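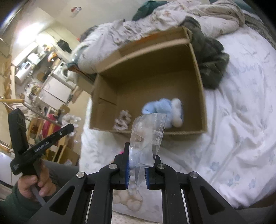 Chapter 9
Learning From Hand-Held Demonstrations

Start with the problem. A policy needs examples, lots of them, and driving a full robot arm through each one is slow. So the method in this chapter drops the arm. A person holds the gripper, does the chore, and the camera on the tool records what the jaws do. Bedrooms, kitchens, wherever the mess is.

Soft stuff is the hard part. Plastic bags, plush, bedding. A clear bag is worst of all: shape changes with every grasp, and the background shows right thru it. Section 9.2 covers why depth estimates fall apart here.

Our running case is the Trasholm set. 463 demonstrations, 24 homes, two-handed packing and unpacking. Zulkifli Govindasamy trained the baseline policy, called Teto, on wrist views alone. Held-out homes only for testing. Keep that split in mind, it comes back in the excercises.

Terms you will need first:
Demonstration - one recorded try at a task, start to finish
Wrist view - video from the tool's own camera
Action - change in jaw pose plus jaw width, per time step
Embodiment gap - the mismatch between a human arm and the robot's

Skipped Chapter 8? Go back for the part on camera calibration.

9.1 What the Wrist View Leaves Out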